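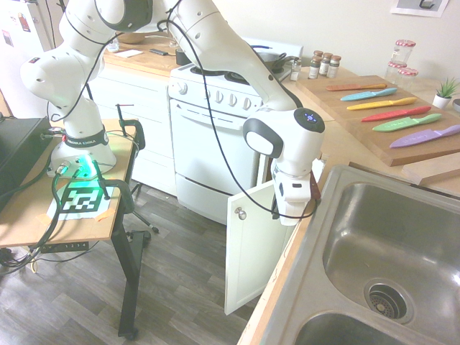

Hatem Amrani wrote in to say that a cabinet door never sags overnight, and that if mine had started rubbing I should look at the screws before I touched the hinge adjustment. He was right about the screws.

Home Archive Workshop notes Contact

Background for anyone who missed the previous post: the white cabinet has a raised-panel door with a small round knob, and in December it began to rub along the lower edge when closing. I had assumed the hinges were worn and priced a replacement pair from Bullis. I did not order them.

Procedure was as follows. Open the door fully and lift gently at the knob side. If the door moves up and the hinge plate moves with it, the plate is loose. If the plate stays put and the door still moves, the play is in the hinge arm. Mine was the plate, top hinge only. Two of its screws turned freely and would not bite.

I took the door off, drilled out both holes, glued in short lengths of dowel and left them overnight. Next morning I cut the dowel flush, drilled pilot holes and drove the original screws back in by hand. A power driver will strip a fresh plug very quickly, as I learned on the Limutness shelves.

Then adjustment. The side screw moves the door left and right, the rear screw moves it in and out, and the slots in the plate give you height. Set height first. I went back and forth on the side screw for most of an hour before I noticed the lower plate was sitting a little high.

Test: 100 open and close cycles, checking the gap at the start and at the end. No change that I could measure. Aicha Bouzid asked under the last post whether the knob should come off during this work. I leave it on, it gives you something to lift by.

Still to do: the paint on the lower edge has a rub mark and needs sanding back. I have half a can of the Shawky satin left and will try that first.

This site uses cookies to remember your preferences. Accept Decline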